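Handheld gripper 8, fingers not closing square
Forum: Benches and Cells > Hand tools and end effectors

norken_bench
Posted April 3, 2023
We run pairs of handheld grippers for cloth work, folding mostly. One unit in the pair has started closing with the left finger a hair ahead of the right. On a thick towel you don't notice. On a thin blouse it pushes the fabric sideways before it grips. Fingers are the soft yellow ones, put on new in August. I've had the side arms off once and saw no cracks. Where would you look first?

Yatziri E.
Pivot screws on the side arms. If one is tighter than the other, that side drags. Back both off, then bring them up evenly by hand. Don't use a power driver on these, the plastic strips.

tovside_mike
I'd leave the pivots alone until you've checked the fingers. The soft ones take a set if the tool is stored closed. Swap left and right. If the fault moves with the finger, it's the finger.

norken_bench
Swapped them. Fault stayed on the left, so it isn't the finger. Same kind of job we have it on, a flower print on a bedspread, two tools on the job: 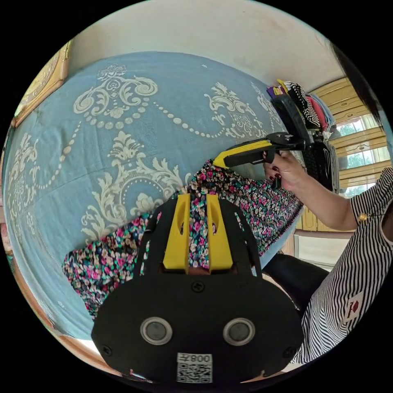
How often should the pivots be greased?

Every 300 hours of use, with a thin smear of plastic-safe grease and the extra wiped off.

Yatziri E.
I'd go shorter than that if you work with fleece. Lint gets into the pivot and the grease holds it there. We clean ours every week and grease less.

tovside_mike
Disagree on the weekly cleaning. Every time you take the arms off you wear the threads a bit more. We blow ours out with air and open them up only when they feel stiff.

Yatziri E.
Air drives the lint in deeper. We tried it on 2 units and ended up stripping both down anyway.

Shazia Qureshi
Before you grease anything, check the link behind the plate. Ours had the same lag and the link pin had walked partway out on one side. Push it back in, add a drop of thread locker on the outer end, and let it sit overnight. Keep the locker off the moving part.

norken_bench
It was the pin. Left side, sticking out enough to feel with a fingernail. Pushed it home and both fingers now meet in the middle. I cleaned the pivots while I was in there and put the hours in the log, 782 on this unit.

tovside_mike
Check it again after a week. Mine came back out the first time.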